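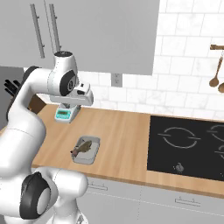
1/ Flistov notes, day one

Okay, I finally sat down with Flistov, the new slot from Ranen, and I have a lot to say, so this is going to be a thread. Short version: I had a great evening and I'm still humming the bonus music.

2/ It's set in a sunken port town. You get 5 reels, a pretty standard layout, and then this odd little sixth strip across the top that slides left every time you win. I ignored it for ages. Don't do that! That strip is where all the good stuff comes from.

3/ The symbols are lanterns, ropes, bells, a very grumpy pike and a lighthouse. The pike is the wild. When he lands on the top strip he drops down and fills the reel under him, and there's a chomping sound that made me laugh every single time.

4/ I played the demo first, like I always do. You start with 1,000 play coins and I set myself 100 spins to see what the pace was like. Finished with 1,161, which proves nothing at all, but it felt nice :)

5/ Free spins: three bells gets you 9 of them. I hit the round twice. First one was a complete dud (two tiny wins, grumpy pike nowhere to be found). Second one had the lighthouse sitting on the top strip nearly the whole way through and it just kept paying.

6/ What I love is that the multiplier doesn't reset between free spins. It just climbs. You know how in Flelwood you'd build up something lovely and then one blank spin took it all away? None of that here, and the round is so much more fun for it.

7/ Speaking of Flelwood, I still think it looks better. Those trees! Flistov is a bit murky on a phone, and the rope and the bell are too close in color when the reels are moving. On a bigger screen it's fine.

8/ Sound gets top marks from me. There's a slow accordion thing in the base game and then drums come in under it when you have two bells down. I normally mute slots after five minutes and this one stayed on all night.

9/ Stuff I'd change: the autoplay menu is buried under two taps, the paytable scrolls sideways for some reason, and there's no way to skip the intro clip. I have now seen that boat sink a lot of times.

10/ A few of you asked about the Ho version. Same game as far as I can tell, with a different frame around the reels and the buttons on the left. I tried it for a bit and went back to the regular one – the buttons were right where my thumb rests and I kept spinning by accident.

11/ For anyone playing with real money, it's a swingy one. Long quiet stretches, then a lot at once. I pick an amount I'm fine with losing, write it on a sticky note, and close the tab when it's gone. The demo is the whole game anyway, bonus round included, so you miss nothing by staying there.

12/ Next on my list is going back to the one Ranen put out in July, the one with the beekeepers. I bounced off it at the time but people keep telling me the second bonus is worth the wait. If you've reached it, tell me how long it took you!

Posted 2 December 2023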